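Talking shop with Tracey Tapley: the timestamps come first

By Chelsea Sowerby
28/03/2023

Caught Tracey Tapley between two meetings. She runs the software side at Olszewski, the manipulation group in Dranbridge, and she had coffee in one hand the whole time. Notes typed up the same night so excuse the state of them.

First thing I asked was what she works on. "Clocks," she said. Then laughed. "I wish I was kidding."

The project is called Mullutia. People do small household jobs with hand-held grippers, and the recordings get turned into training data for an arm. Tracey's team writes everything in between. Pose tracking, syncing, cleanup, the replay tool. Four people, one of them part time.

"Everybody wants to talk about the policy. Big network, nice plots. But if your gripper pose is 37 milliseconds behind your video, the network learns to close on air. It learns it really well, too."

So where does the lag come from? Everywhere, she says. Exposure time, the USB hub, a queue somebody made too long two years ago. They used to correct it with one fixed number in a config file. Worked fine until they swapped a hub and teh number was wrong for a week before anyone looked.

Now each session starts with a wave. Move the gripper side to side a few times, the tool matches the two motion curves and works out the offset by itself. "Takes seconds. Should of done it from day one."

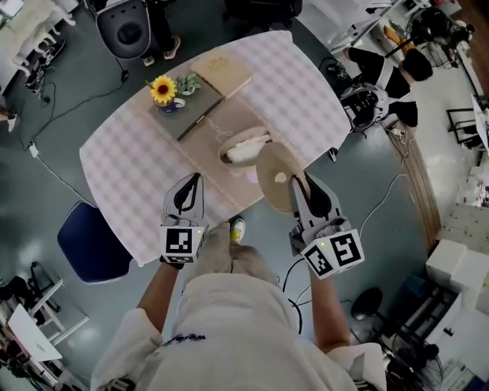

The other headache is tracking the markers. Square black patterns on a cube, so in theory there's always a face toward the camera. In theory.

"You tilt your wrist and you're down to one face at a bad angle. Then the pose flips. There's two solutions that look nearly the same to the solver and it picks the wrong one, and your gripper jumps through the table."

Their fix is dull and she likes it that way. Keep both candidate poses, score them against the last 13 frames, throw out any path no human arm could do. The smoother runs backward as well as forward, so a bad stretch gets help from both ends. None of it runs live. She doesn't care.

What about tasks with two hands? Harder, obviously. Each gripper gets its own track, and what matters is where one is relative to the other. Lids are her favorite test. Small errors, big consequences.

"A lid is great. A few millimeters off and the replay scrapes the rim. I can see it in the plot before I see it on the arm."

The replay tool, Drudadik, is the part she's proudest of. Loads a recording, checks reach and joint limits, flags the spots where the arm would have to do something silly. It used to just print pass or fail. People ignored it. Now it draws a red bar on the timeline and you can scrub right to the problem.

I asked if she'd release it. Maybe. The docs are bad, the installer is worse. There's a test set of 100 recordings she wants passing first, and she wouldn't tell me how many do today.

Last question, advice for someone starting out on this stuff? She was already standing up.

"Log the raw data. Before the filter, before anything. You will get the filter wrong."

Then her next meeting, and she left the coffee behind.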